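Double-bowl sink

A double-bowl sink (also double-basin sink or two-compartment sink) is a kitchen sink with two basins formed in, or welded to, a single deck and separated by a divider. It is installed in a countertop opening and normally served by one faucet. The type is common in homes where dishes are washed and rinsed by hand.

Layout

Double-bowl sinks are grouped by the relative size of the basins. In an equal split, both have the same width and depth. In an offset split, one basin is larger and takes pots and trays, while the smaller one is used for rinsing or food preparation. The smaller bowl may also be shallower.

The divider is either full height or low. A full-height divider ends level with the deck and lets each basin be filled to the brim. A low divider stops partway up the bowl walls - water passes over it once one side is full - and leaves room for long pan handles.

Materials

Stainless steel is the most widely used material. Sheet thickness is given by gauge, with lower numbers indicating thicker metal. Pressed bowls have rounded corners and a slight slope toward the drain. Fabricated bowls, made by folding and welding, can have much tighter corners but are slower to produce. Rubber pads or a sprayed coating on the underside reduce noise from running water.

Other materials include enameled cast iron, fireclay and composites of stone dust and resin. These are heavier than steel and may need a reinforced base cabinet.

Mounting

A top-mount sink hangs by its rim, which rests on the countertop over a bead of sealant and is held by clips from below. An undermount sink is fixed to the underside of the counter and requires a cut edge that resists water. The Petek 614, a top-mount equal-split model, has a bowl depth of 200 mm and fits an opening 472 mm from front to back. The Driline series uses the same opening with an offset split.

Drainage

Each basin has its own drain with a strainer. The two tailpieces are joined ahead of a single trap, by a center outlet or an end outlet tee. When a garbage disposal is fitted, it is attached to one drain only, and the connection must keep its discharge from backing up into the other bowl.

Gallery 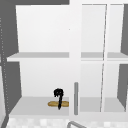
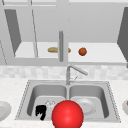
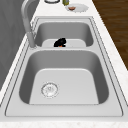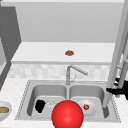
Computer renderings of kitchen fittings: white cabinets (first) and stainless steel double-basin sinks (second to fourth).

Categories: Kitchen fixtures | Plumbing | Sinks
Last updated: July
Shares: 2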